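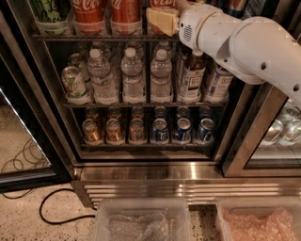
Top shelf, right arm, yellow block in the gripper. Cooler door open.

Ticket 1208 – Right arm stops with joint torque fault at top shelf of cooler
Project: Hulgate student restocking project, robotics lab course
Posted in January by the arm subteam
Status: closed, one follow-up open

SUMMARY
Right arm faults and holds position when placing an item on the top shelf. Middle and bottom shelves complete without fault. Fault text on the operator console is "J4 torque limit, motion held." Recovery requires a manual clear and a return to the home pose.

SETUP
Controller software: Rako branch, build 2618
Planner: Horrocks, default settings except speed
Speed limit: 200 mm/s
Test object: pale yellow block
Target: top shelf, to the right of the Coca-Cola cans
Door: held open by hand before each run, then released

STEPS TO REPRODUCE
1. Home both arms.
2. Load the block into the right gripper from the table.
3. Run place_top from the task menu.
4. Arm reaches the shelf, moves inward, then stops. Fault appears before the gripper opens.

Reproduces every time from the standard base position.

LOG

14:10 – Cleared fault, reran at half speed. Same fault, same point in the path. Speed is not the cause.

14:25 – Ran place_mid with the same block and the same grip. Completed. Ran place_low. Completed. Gripper and block ruled out.

14:40 – Checked the J4 connector and the cable run along the arm. Seated properly, no pinch. Swapped to the spare cable anyway. No change. Original cable put back.

15:05 – Plotted commanded against measured position for the last two seconds before the hold. Commanded height keeps rising after measured height levels out. The arm is pushing against something it does not know about. Consistent with contact at the shelf, either block on can or block on the wire above.

15:20 – Compared the shelf heights in the config with a tape measure. Bottom and middle match. Top shelf in the config is 200 mm above the middle shelf, and the real spacing is smaller. The value was copied from the practice rack in the lab, which has even spacing. The cooler does not.

15:35 – Corrected the top shelf height and reran. Arm goes in at the right level. Fault gone on three of four runs. On the fourth the block touched the neighboring can and the fault returned.

15:50 – Cans in the plastic holders do not sit exactly where the layout file puts them. The file assumes each can is centered in its slot. Widened the clearance around occupied slots in Horrocks and reran. No contact, no fault.

16:15 – Ten consecutive runs on the top shelf without a fault. Five more with the base moved slightly left. Also clean. Stopping here for the day.

CAUSE
Wrong top shelf height in cooler_layout, carried over from the practice rack. Secondary: can clearance too tight for the holders in use.

FIX
- Top shelf height corrected in cooler_layout.
- Clearance for occupied slots increased in the planner settings.
- Layout loader now refuses a file that has no measured date in the header.

NOT CHANGED
The J4 torque limit. Raising it was suggested in the team channel and would have hidden the fault. Leave it at the default. If you hit this error on another shelf, measure the shelf first.

NOTES FOR THE NEXT TEAM
Clear the fault from the console, not with the power switch. A power cycle drops the home offset and you will lose time on calibration. Support the arm by hand before clearing if it is extended over the cans.

Keep power cables out of the base path. The base will drive over a loop without complaint and the wheel odometry is off afterward.

The two plastic bins with bubble wrap are on the floor in front of the cooler. The base planner does not see them. Move them before any run that includes driving.

FOLLOW-UP
The adjacent unit has its own layout file and nobody has measured it yet. Its entries are disabled until that is done. Tracked separately under Jikaston demo prep.

2 comments | 0 shares
Hulgate Project Tracker – contact the lab desk for access | Back to top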